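Caring for Garden Hoses and Outdoor Taps
Kiltis Residential Services – Resident Guides

Residents of the Mollusar and Getwood buildings are responsible for the hoses kept at their own garden plots. The steps in this guide apply to all standard hoses and should be completed at the start and end of the growing season.

Before you begin
Close the tap fully and open the spray nozzle to release the pressure. Lay the hose out straight on level ground. Allow 60 minutes for the full procedure.

Step 1. Check the washer
Unscrew the hose from the tap and remove the rubber washer from the fitting. Replace any washer that is flat, cracked or stiff. Spare washers are kept at the Cordier Street office.
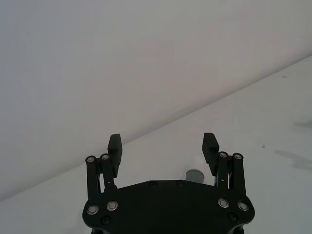
Step 2. Inspect the hose
Run a hand along the full length and feel for soft spots, splits and bulges. Mark each one with tape. A small split near either end may be cut off and the fitting attached again. Damage in the middle requires a repair connector.

Step 3. Flush and test
Reconnect the hose without the nozzle and run the water for 4 minutes. Close the tap, attach the nozzle and open the tap again slowly. Tighten any dripping joint by hand – pliers may crack the collar.
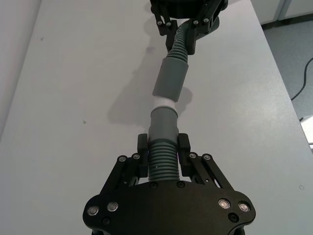 Step 4. Drain and store
Disconnect the hose and lift it from one end, walking toward the other so that the remaining water runs out. Coil it in wide loops and hang it on the bracket provided. Hoses must not be left across paths or in direct sun, particularly in August.

Outdoor taps
A tap that drips after it has been closed should be reported before further use. Residents may not take apart the tap body or the valve behind it.

Requests for repair connectors and reports of faulty taps should be sent in writing to Gayan Jayasinghe, Grounds Office. Please include the plot number and the building name.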